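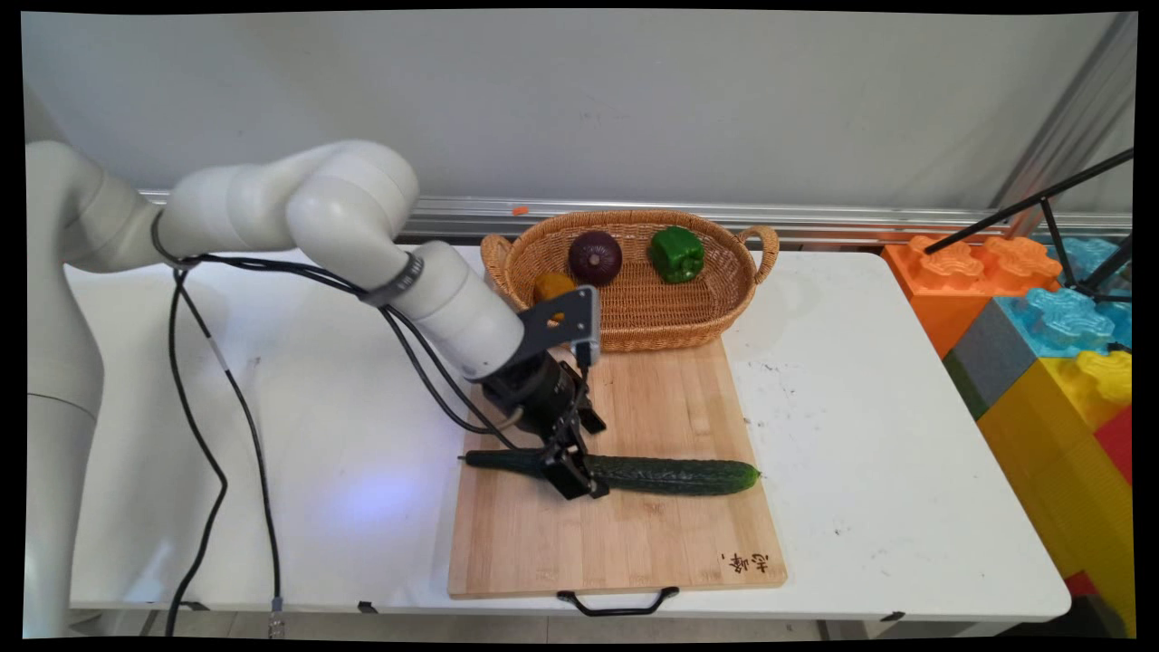
Cistport Women's Health Network
Minutes of the March meeting, Kneath Hall, 7 pm

Present: 9 members, plus the midwife lead from the Rillier clinic. Apologies were received from two members.

1. Minutes of the last meeting
Agreed, with one correction: the Rillier clinic's late opening is until 8 pm, so the poster at the library needs changing.

2. Girls' health mornings
What a term it has been! The secretary reported that 159 girls came to the school mornings, well up on the autumn, and that the period health session was full both times (extra chairs had to be fetched from the music room). Two schools have already asked for dates next term. Members were delighted, and asked that thanks be sent to the school nurses, who stayed on well past the bell to answer questions.
It was felt that the talk on contraception runs too long and leaves little time for questions. The nurses will try a shorter version.
Action: secretary to write to the nurses and confirm dates with both schools.

3. Antenatal classes
The midwife lead gave a really heartening update. The evening class at Rillier now has a regular group, and several women who came last year have offered to talk to first-time mothers. Getting there from the Kullier estate is still hard – the last bus back leaves before the class ends. Moving the start to 6.15 pm was discussed and widely liked. The clinic will ask the women themselves before anything is changed.
Action: midwife lead to bring their answers to the next meeting.

4. Cervical screening
New leaflets have arrived in four languages and they look splendid, much clearer than the old ones. 80 went to the Kullier food bank and the rest are in the Kneath Hall cupboard. A member asked for a large-print version. Agreed to find out the cost.

5. Open day
Agreed to go ahead in May, at Kneath Hall again. There will be 8 stalls, with blood pressure checks by the door and a quiet corner for breastfeeding. The choir has said yes!
Action: chair to book the hall and the side room.

6. Any other business
The kettle is to be replaced before the open day.

Next meeting: April, 7 pm, Rillier clinic, upstairs room. Meeting closed at 8.40 pm.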